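Scatter cushion

A scatter cushion (also throw cushion, or in Canada and the United States throw pillow) is a small loose cushion placed on a chair, sofa, bench or bed. It is distinguished from a seat cushion or squab, which is shaped to fit a particular piece of furniture and usually stays in place. 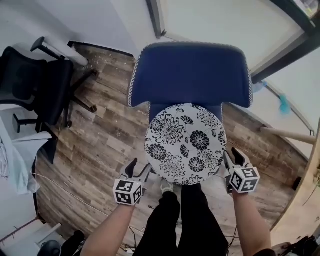 The term covers square, rectangular, round and cylindrical forms. Square cushions are the most common in Australian shops, where sizes are given in centimetres and 45 by 45 is a standard cover. Cylindrical cushions are called bolsters.

Construction

A scatter cushion normally has two parts, an insert and a removable cover. The insert is a plain bag of cotton or non-woven polyester containing the filling. Covers are closed with a zip, buttons, ties or an overlapping envelope back. Older cushions were often sewn shut, and had to be unpicked for washing.

Inserts are commonly bought one size larger than the cover so that the corners fill out. This is less usual with foam, which compresses poorly at the seams.

Round cushions are made in two ways. In the flat or knife-edge type, two discs of fabric are joined at a single seam. In the box type, a strip called a gusset runs between the discs and gives the cushion a side wall. Piping may be sewn into the seams of either type. Because the edge of a disc crosses the grain of the fabric, round covers tend to stretch unevenly, and makers often staystitch the discs before joining them.

Filling

Feather and down fillings are soft and need to be plumped by hand. Polyester fibre is cheaper and can usually be machine washed, though it clumps with age. Kapok, a seed fibre from a tropical tree, was widely used in Australia before synthetic fillings and is still sold in small quantities. Wool, latex and buckwheat hulls are also used.

Fabric and decoration

Covers are made from cotton, linen, velvet, wool and a range of synthetics. Large floral prints require careful cutting, as the main motif is generally centred on the front panel. This increases the amount of cloth needed per cover - a point noted by the textile writer Doina Jurić in her study of the Rukine workshop, which kept a pattern book of 221 cushion designs. Jurić found that only 19 of them were intended for round covers. Most of these were adapted from square designs by removing the corner sprays.

Two-colour prints on a pale ground were a speciality of the workshop. Its printer, Borislav Lazarević, preferred screens to rollers for short runs, and the surviving order book lists 2,477 covers, mainly in cotton.

Other decoration includes embroidery, appliqué, tassels, fringe and buttoning. A central button pulls the two faces together and helps hold loose filling in place.

Care

Feather inserts can be aired outdoors on a dry day, out of strong sun. Covers with zips are washed closed and inside out. Dark dyes on a white ground may run in a hot wash, and cold water is generally recommended for them. Velvet and wool covers are usually dry-cleaned.

See also

Bolster
Ottoman
Slipcover
Upholstery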